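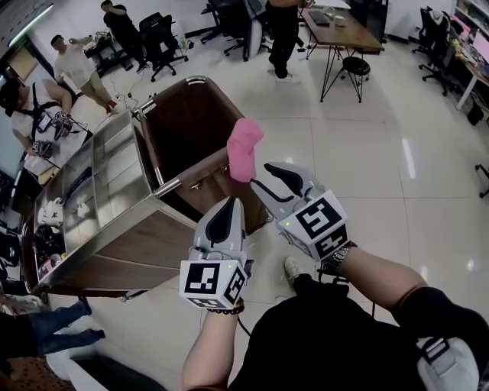
Robotics / Perception and Tooling
Home | Issues | Browse by topic | For authors
Last updated: April

4. Pose Recovery and Segmentation of Hand-Held Demonstrations

4.1 Marker cubes and the wrist frame

Each hand-held gripper carries a white cube with black fiducial patterns on its faces (Fig. 3). The head camera of the operator sees at least one face in most postures, and often two. When two faces are visible, we solve for the cube pose with all corners together and do not average two separate solutions. In our early version, which we called Lunia after the first workstation, the averaging produced small jumps every time a face appeared or disappeared. These jumps were later learned by the policy as a kind of trembling near the grasp.

The transform from the cube to the fingertips is fixed by the design of the gripper body, but we still calibrate it for every unit. Of the 14 units used in this work, one had a rotation error large enough to disturb the closing direction of the fingers. We replaced the base of this unit and recorded its sessions again.

Figure 3. Bimanual collection with cloth items at the cart. The fingers of the right gripper hold a pink cloth above the rim of the bin; the left gripper is slightly open. One cube is attached to the base of each gripper.

4.2 Loss of tracking

Tracking is lost mainly in two situations. The first is when the operator reaches deep into the bin, so that the wall hides the cube. The second is when the hanging cloth itself covers the marker. The two cases need different treatment. In the first case the motion is usually slow and almost vertical, and interpolation of the pose is acceptable for gaps up to 16 frames. In the second case the wrist may turn in any direction during the gap, and we cut the sequence instead.

To separate the cases, the Urberg module keeps a coarse model of the bin rim and tests if the last valid position was above or below it. The test is simple and it fails when the cart has been moved during a session. We therefore estimate the rim again at the beginning of each episode. Strong reflections from a glossy floor were a further difficulty, because the corner detector sometimes accepted them as candidates. A check on the known size of the cube removes almost all of them.

4.3 Segmentation into skills

After the poses are recovered, each recording is divided into reach, pinch, lift, transfer and release. The borders are taken from the finger opening and from the vertical speed of the fingertips. For rigid objects these two signals were enough. For cloth they are not, since the operator often closes the fingers, feels that only a thin fold was caught, and opens them again. We label such attempts as a separate class and keep them in the training set.

From 401 recorded episodes, 13 were rejected at this stage because the order of the segments could not be decided. All of them contain a handover of the cloth between the left and the right gripper. The planner described in Section 5, Ofori, does not yet support the handover as one skill, and it treats this motion as a release followed by a new pinch.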